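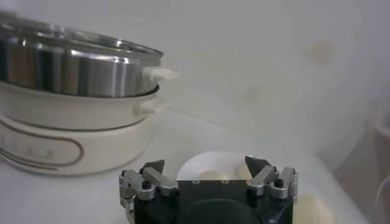
How early do I need to start setting up for a visitor demonstration?

Start two hours before the doors open. The arm itself needs a few minutes. The rest goes to finding the extension cord, which was in the Gadham crate last March and will be somewhere else now.

Section 7. Running the Vokus arm at an open day

7.1 Before visitors arrive

1. Wipe the tabletop and let it dry. Crumbs confuse the wrist camera, and visitors will ask you about every one of them.
2. Set out the kitchen items you plan to use. Keep electric cookers unplugged for the whole demonstration.
3. Mark the position of each item with a small piece of tape. You will be putting things back many times today.
4. Power up the controller and wait for the steady green light. Blinking green is also green, but it does not count.
5. Run the Home routine 2 times with no one near the table.
6. Set the speed limit to Visitor. This is slow. People will tell you it is slow.

Note: Vainio controllers shipped before the spring update call this setting Guest. It does the same thing.

7.2 During the demonstration

1. Ask visitors to stand behind the floor line. Children may stand in front of adults, still behind the line.
2. Say out loud what the arm is going to pick up, then press Start. Saying it afterward is safer for your reputation but less interesting.
3. If the fingers miss, press Hold, move the item back to its tape mark, and press Resume.
4. After 2 misses in a row, press Home and take questions.

CAUTION: Never reach between the fingertips while the arm is powered, even to be helpful. Press Hold first and wait for the click.

CAUTION: Glass lids are to be lifted by hand. The Skarnmont site bought replacement lids for an entire season before this line was added.

Note: Someone will ask if it can do laundry. It has no laundry routine. Answer briefly and move on – the next question is usually better.

7.3 Closing down

1. Press Home, then Park. Wait until the arm stops moving.
2. Switch off the controller at the back panel.
3. Check the cycle counter. At 1000 cycles the finger pads are due for replacement; see Section 9.
4. Write any faults in the logbook, with the time. "Acted strange" is not a fault. Minttu Huttunen reads these entries and will call you.
5. Put the extension cord back in the Gadham crate.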